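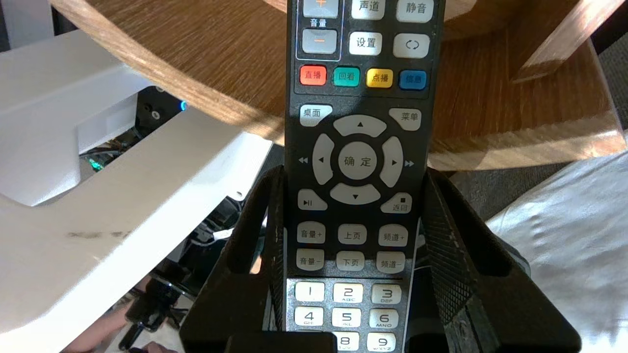

A TV remote held upright between the two gripper fingers, textured pad on the right-hand side.

Good habits for a home robot arm that handles household things
Workshop tips from the Skestcombe bench. Posted Jun 8, 2018

Most of the trouble people have with a small arm at home comes from the object in the grip and from the space around the base. Industrial cells have fences and light curtains. A living room has a rug and a coffee table, so the rules have to be simple enough that everyone in the house will follow them. These are the ones we use in our own workshop and give to people who take our evening class in Jolstead.

Before you power up

Put the stop switch where you can reach it with the hand you don't use for anything else. Test it every session, with the arm moving slowly and nothing in the grip.

Mark the reach of the arm on the floor or table with masking tape, then add a hand's width. Inside the tape, no drinks, no phones, no pets. Anybody who has to reach in says so out loud and waits for an answer from whoever is at the controls.

Tie cables back toward the base and leave enough slack for the full turn of the first joint. Check the slack by moving the arm by hand with the power off.

Setting the grip

Start with the lowest force setting and go up one step at a time until the object no longer slips when you tug it gently. Write the number on a piece of tape and stick it to the lid of the box you keep the object in. A remote control needs far less than people expect. The shell is two halves snapped together, and too much squeeze will open the seam or bend the battery door.

Grip remotes across the narrow sides. Fingers on the front and back will press keys, and if the batteries are in, the TV will do something you didn't ask for. Take the batteries out for practice runs. Put them back only when the task is to press keys.

Textured pads hold better than smooth ones on hard plastic, but they collect dust and will mark a glossy finish. Wipe them with a dry brush before you start. A damp cloth is fine on most pads as long as they dry completely before use. Replace a pad when the pattern has worn flat in the middle, even if the edges still look good.

If the task is key pressing

Pick the keys by position and write them down in the order they will be pressed. Remotes differ a lot. On one with Chinese labels, such as 静音 for mute or 返回 for back, put a translated list beside the controls so that whoever is watching can tell a right press from a wrong one. Leave out any key that changes system settings until the easy ones work every time.

Hold the remote low enough that the fingers don't cover the keys you want. Number keys near the bottom are the usual casualty. Regrip higher or lower and run again.

People and hands

Two people is the right number for a first run, one at the controls and one watching the object. After that one is enough for slow work.

Never take an object out of a closed gripper by pulling. Support it with one hand, open the fingers from the controls, and lift it away. Long sleeves get rolled up, rings and bracelets come off.

Children can give commands from outside the tape. They don't hand objects to the arm.

Binta Tamuno, who teaches the Jolstead class, moves the start time back during Ramadan and cuts the session to a single task. It's a good rule for anyone who is tired or hasn't eaten. One task, then power off.

Keeping a log

A paper notebook does the job. Put down the object, the force setting, the number of tries and anything dropped. The workshop log stood at 3,848 grips when this page was written, and we go back to it whenever a new object looks like an old one.

When you finish

Open the fingers, park the arm in its rest position, switch off at the wall and wait for the lights on the base to go out before touching any wiring. Check finger screws every 7 sessions.

The printed checklist (2 pages) is at the Dadilon counter. A new version is due in September, with a section on glassware.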